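Kestik widens simulated room set for household robot training

Kestik, a developer of control software for household robots, has begun a second round of data gathering for its tidying and fetching model, with most of the new examples to be recorded in computer-rendered rooms. The company said the work started in April and will run until the set reaches 3000 accepted episodes.

An episode in this case is one attempt at one short task, stored together with the camera views, the joint positions and a written instruction. Typical instructions ask the robot to pick up a small item from a seat, move a cushion from one end of a sofa to the other, or drive past a piece of furniture without touching it. Operators steer the simulated robot by hand from a desk, using a pair of tracked controllers, and the recordings are passed to a checking step before they enter the training set.

The first round used a narrow group of layouts. According to Shabani Waweru, who leads data collection at Kestik, the model trained on that round did well on tables and counters and poorly on soft furniture. Small objects on dark fabric were often missed, and the arm tended to stop too high above a seat cushion.

"We had plenty of cups on tables," Waweru said. "We had very little that was low, wide and dark. The policy had learned the height of a table and kept going back to it."

The new round is built on Jondau, an in-house tool that assembles rooms from a library of furniture, toys, wall finishes and floor finishes. Each room is generated from a seed number, so a recording can be replayed later with a different wall, a different light or a shifted camera while the operator's motion stays the same. Living room layouts include a navy sofa with a plaid throw pillow and a rocking horse standing at one end of it, against a tiled wall.

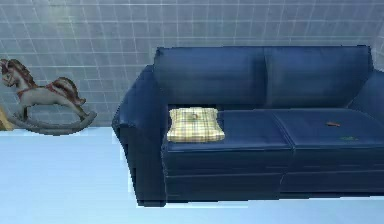
Why record people steering the robot when the simulator could produce motions by itself? Scripted motions are cheap, but they tend to solve each task the same way, and the model then has little to go on when its first grasp fails. Human operators slow down, back off and try again from another side, and those corrections are kept in the recording.

Operators work in sessions of 12 minutes, followed by a break. Kestik said longer sessions were tried in the first round and gave more rejected episodes toward the end. An episode is rejected if the robot passes through a solid object, if the instruction does not match what was done, or if the arm is idle for more than 4 seconds at any point.

In a trial run before the April start, 86 percent of episodes passed the check. Most of the rest failed on the wording of the instruction. An operator might be told to place an item "beside the pillow" and set it down on the far cushion, which the checker counts as a mismatch even when the motion itself is clean. Those recordings are now sent back to be relabeled, and only the ones with a physical fault are thrown out.

Mwajuma Rweyemamu, a simulation engineer on the project, said contact with soft surfaces remains the weakest part of the setup. Cushions in Jondau are treated as rigid shapes with a thin compliant layer on top - enough to stop the gripper from bouncing, though well short of real foam. Friction values are varied at random between episodes so that the model does not settle on a single one.

"We do not expect it to feel like a sofa," Rweyemamu said. "We need it to be wrong in a different way each time."

Lighting and color are varied in the same manner. Object positions are drawn at random within limits, and a placement is discarded if the item cannot be reached from any standing point on the floor. Large items such as chairs and ride-on toys are left fixed during an episode and serve mainly as obstacles.

A smaller set of real recordings will be added from Mfinanga, a test apartment that the company uses for evaluation. The real episodes are weighted more heavily in training, and a portion is held back so that results can be measured on rooms the model has never seen.

Kestik plans to train the next version, under the working name Rirano, once the checking step is complete. The company has not said whether the recordings will be released. Waweru said a decision on the room layouts would come first, as they hold no operator data and take up much less storage.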